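Layer slip (cloth handling fault)

Layer slip is a fault in cloth-handling robots where the jaws are supposed to pick up one thickness of fabric and come away with two, or with none. I've been keeping this entry going on the Totoswood wiki for a while now, so forgive the first person (the editors have given up on me). Other names you'll run into are double pick, ghost grab and, at the Esbridge shop, "the sandwich."

What it is

A two-finger gripper closes on an edge. The edge belongs to a folded garment, so there may be a sleeve lying under the body, or a hem doubled back on itself. The controller knows how wide the jaws are and how hard the motor is working, and that's pretty much all it knows. Two layers of thin jersey can feel just like one layer of thick knit! If the pads then let go of the lower layer halfway through the lift, you get the slip proper: the top layer travels, the bottom one drops, and the fold ends up somewhere you never asked for.

Knits are the worst for it, in my experience. The loops of one layer catch on the loops of the next, so they cling for a bit and then part all at once. Woven shirts mostly behave. 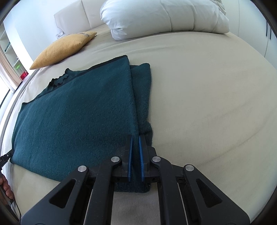
People ask me whether softer pads cure it, and I'd love to say yes, but they only move the problem around. A soft pad grips the near layer nicely and still drags the far one along by friction. A ridged pad holds better, and then it holds both. Florencia Zúñiga tried swapping pad patterns for most of June and wrote up her notes on the talk page, which are well worth reading if you have the patience for her abbreviations.

The Palma stoppage

The case everybody brings up is Palma, a folding cell that Dusbridge ran for a laundry customer. On 21st January the cell picked up a cardigan by both front panels, slipped one, and flung the loose sleeve into the gap beside the left linkage. The sleeve wound in. The motor kept pulling, as it had been told to, and the force limit that should have stopped it had been raised the week before to deal with heavy towels. Somebody had set it to 50 newtons for the towels and left it there for the sweaters. The usual value for clothes was 20.

Benjamín Farías was on shift and did what most of us would do, I'm sorry to say: he reached in to free the sleeve. The jaws were stalled but still powered. When the yarn gave, the linkage snapped shut the last bit of its travel and caught the side of his thumb. He had a bruise and a bad afternoon, and he was back the next day, but it could have been a good deal uglier.

Celeste Ledesma wrote the incident report. She went back through 2520 logged picks from that cell and found up to 300 that had the same signature, a little dip in motor current partway through the lift, and every one of them had been recorded as a success! The software only checked that something was still between the jaws at the end. (I still think that's the most useful paragraph in the whole report, and it's buried in an appendix.)

What changed afterward

Dusbridge tied the force limit to the garment type, so towels can't lend their setting to anything else. A current dip during a lift now stops the arm and opens the jaws. There's a lockout switch within reach of the operator, and you're meant to use it before your hand goes anywhere near the linkage, tangled sleeve or no tangled sleeve.

Mirta Sosa also pushed for a flattening step, and I'm fully on her side. Get the garment opened out before you start a fold, sleeves away from the body, and the first grip has a fair chance of meeting a single layer. It's slower. The customer complained about that, and as far as I know is still complaining.

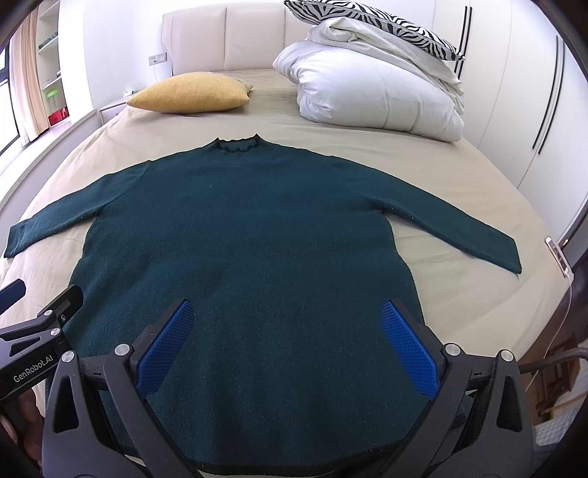 Knit sweater laid out flat on a bed, sleeves spread, with both gripper pads on the lower middle.

Flattening doesn't help with ruffled collars or turned-up cuffs, where the cloth stands up or doubles over by design. For those, Getsemaní Montes likes a rubbing motion: close lightly, slide one pad against the other a tiny bit, and watch whether the layers shear. I've had mixed luck with it. On fuzzy knits it works well enough and leaves you with lint all over the pads, so clean them, and keep an eye on the ridges while you're at it.

See also

Pad wear; Stalled jaw procedure; Sleeve entanglement; Force limits by garment type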